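Wumix office, second floor: the big cupboard sort-out

Pictures and notes from the tidy-up, November. Typed up quickly between other things so excuse the spelling. More to come when the rest are off the phone.

Quick background for anyone who missed it. We took over this floor from Dubey with most of their storage still in it, and then filled it with our own stuff without really looking. Low cupboards all along the backs of the desks, every one of them jammed. 213 folders on the old list. Nobody had opened half of them since the move. The list was wrong as well, but it was a start.

Plan was: one cupboard at a time, everything out, wipe down, only the useful stuff back in. Started Wednesday just after nine. Didn't finish Wednesday.

## The rules we stuck on the wall

- Blue folders = current work, stay on this floor
- Red folders = finished, go to the Clidusia store
- Anything with no label goes on the long desk till somebody claims it
- No loose paper back in a cupboard. None.
- Doors shut when you walk off (shins)

The last one got added at half past ten, after the second bruise.

## The cupboards by the window

Worst of the lot, did them first. Old phone directories, a bag of badge clips, three staplers without a spring between them. Two shelves of Dubey brochures that went straight to recycling. Kept one for the noticeboard, it's got a fold-out map of the building from before the stairs were moved.

Shelves were in the wrong holes too. Somebody had set them for box files, so a normal folder stood up with a great gap over it, and things had got piled on top sideways. Moved them all down one. Gained nearly a whole extra shelf per cupboard doing that, wish we'd known years ago.

The keys: no idea. There was an envelope marked KEYS with one key in it and it fits nothing. Ulix (the furniture people) say they can send a set for the whole run if we give them the number stamped on the lock. On the jobs list.

## The pale wood ones

Same idea, different cupboards. These are the light oak-coloured ones with the two doors, sat in front of the white desks with the grey-white screens. Nicer to look at than the window ones and a lot nicer to work at, becuase you can get both doors right back and see what you're doing.

We had most of the project folders down for here. Blue ones mainly, so they're easy to reach from the desks and people don't have to walk the length of the floor for one sheet of figures.

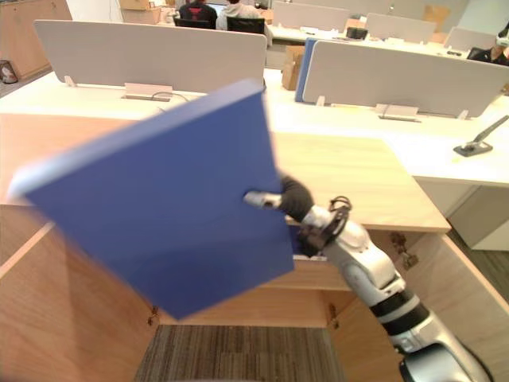
Blue folder at the pale wood cupboard, both doors open. Stripy carpet down below, screens up on the desk behind.

## What went where

For anybody hunting for something this week, rough guide:

- **Project folders, current:** pale wood cupboards, in job number order, spines out
- **Project folders, finished:** boxed for Clidusia, going on the next van
- **Stationery:** window cupboard nearest the kitchen, top shelf
- **Envelopes and labels:** same one, bottom shelf. Found 400 of the long white envelopes still in their wrapping, so please stop ordering them
- **Spare cables:** grey crate under the print table. Tangled. Sorry
- **First aid and the torch:** not moved, wasn't going to touch that
- **Tea towels:** no clue why they were in with the invoices, kitchen drawer now

If you can't find a folder look on the long desk before you ask. If it isn't there, check the sheet on the end of the run, everything that's gone to store is written down with its box number.

## Labels

Handwritten ones are out. Half of them had gone brown and dropped off, and the rest were in pencil. New ones are printed, black on white, job number big and the name small underneath. Around 300 done so far and a few sheets left over in the stationery cupboard if you need to make up a new folder.

Put the label at the same height on every spine please. There's a card template in the label box with a notch cut in it, hold it against the bottom of the folder and stick along the notch. Takes two seconds and it does look so much better when you open the doors.

Don't write on the cupboard doors. Somebody had, in biro, and it took most of a lunch break and a lot of washing-up liquid to get it off.

## Cleaning bits

Damp cloth, drop of washing-up liquid, dry cloth after. That was it. Tried a spray on the window cupboards and it left smears which we then had to wipe off with the damp cloth anyway.

Hoover nozzle for the corners inside. Amazing how much fluff gets in a shut cupboard. Paper clips too, so pick those out first or they rattle up the hose.

Hinges: a couple on the window run were loose, just needed a turn with a cross-head screwdriver. If a door starts dropping again, say so early before it drags on the bottom edge.

## Still to do

- Long desk to be cleared by the end of next week, whatever's left goes in the store
- Key numbers to Ulix
- Shelf pegs. We're short of a few for the last cupboard and the shelf's leaning against the wall till they come
- 100 more box labels for Clidusia, the first lot ran out
- The tall cabinet by the lift. Haven't opened it. Not looking forward to it
- Update the old list, or bin it and start agian. Leaning towards bin

Thanks to all who stayed late and to whoever left the biscuits on the print table. If you've got pictures of the window cupboards before we started, drop them in the shared folder under Tidy Up and they'll get added to this page. The befores especially, we forgot to take many.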